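The bathroom shelf test

June 6, 2018

Every spring the papers run a piece saying the household robot is nearly here, and every spring I go home and do the washing-up myself. I have been writing about automation for a trade readership for eight years, mostly about packing lines and warehouses, and I would like to set down where I think we are with ordinary chores. My short answer is that machines can do parts of them, slowly, and that the parts they can't do are the ones most people don't think of as work at all.

Take the factory first, because it is where the good news is. At the Jolto plant outside Arnville there is a line that puts lids on tubs. It does this all day and hardly ever stops. The tubs are all the same size, they arrive facing the same way and the gap between them never changes. A lot of money went into making sure of that. When a tub does come down the belt on its side, a person walks over and stands it up. I watched this happen six times in one afternoon in March, and each time it took the person less than a second. To have the machine do it would have meant a camera, another arm and a good deal of programming, and the plant manager told me he had no plans to buy any of it.

That one second of standing up a tub is most of what housework is. Things are lying in the wrong place, facing the wrong way, sometimes half under something else. You pick them up and put them where they go. You don't measure them first.

People who sell home robots like to show folding, and I can see why. A towel is large and flat and looks impressive when it ends up square. I was sent a film by a firm called Flulen of a machine folding a towel, and it was fine work, but the film had been speeded up and the towel had been laid out flat on a clear table to begin with. The laundry in my house comes out of the drum in a knot. A fair test would start with the knot.

The test I would set is duller. Give the machine a bathroom shelf to tidy. Toothbrushes go in the holder, heads up. Bottles stand at the back. Anything still in its wrapper gets unwrapped or put in a drawer, depending on what you asked for. A child of six can do it while talking about something else.

Consider what it asks of a gripper with two fingers. A toothbrush handle is thin and lies close to the table, so the fingers have to come down very near the surface without hitting it. Then the brush has to be turned upright and lowered into an opening with others already standing in it. Clear plastic is worse. Cameras have trouble with anything you can see through, and a crumpled wrapper shines in one place and vanishes in another. The small bottles are the easy part, being stiff and upright, so long as nothing gets knocked over on the way to them.
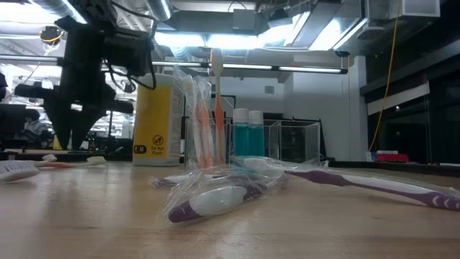

A robot arm over a table of toothbrushes, some wrapped and some loose, with bottles and a clear holder.

I don't say any of this to run the engineers down. The arms are better than they were and cheaper too, and I expect the shelf will be done properly one day. What I object to is the price lists and the promises. A reader wrote to ask whether she should wait for a robot before paying for a cleaner. I told her to ring the cleaner.

If you run a shop floor, my advice is much the same. Buy the machine for the job that never varies, and keep your people for the rest of it. Ask to see the thing work at normal speed, on your own goods, with a few of them tipped over. Then ask who picks up the one it drops.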